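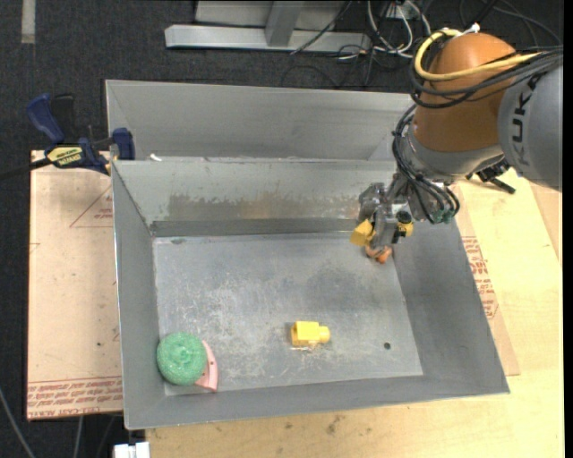 Bin clearing trials, household chores series
April 2018
Entry by Katherine Urrego

The question put to this bench by Mosquera is whether an arm can tidy a bin of mixed small items without supervision, as a person would clear toys at the end of the day. The working answer remains no.

The present run was limited to 200 attempts. Boxy pieces are the most dependable. Round items roll toward the walls, and once an item rests in a corner the fingers have little room to close. Curved items lying against another object are frequently missed.

Settings: approach speed unchanged from run 18. Grip force reduced to 21 N. The Tateck planner was restarted once, cause not recorded.

A clear bin floor is still called by the operator. Until the software can make that call, the chore cannot be considered automated. Sterex has asked for a date; none should be given.

To do: check hose slack at the wrist at full reach. Repeat corner picks with the Brelomell finger pads. Confirm that logs past attempt 18 were saved.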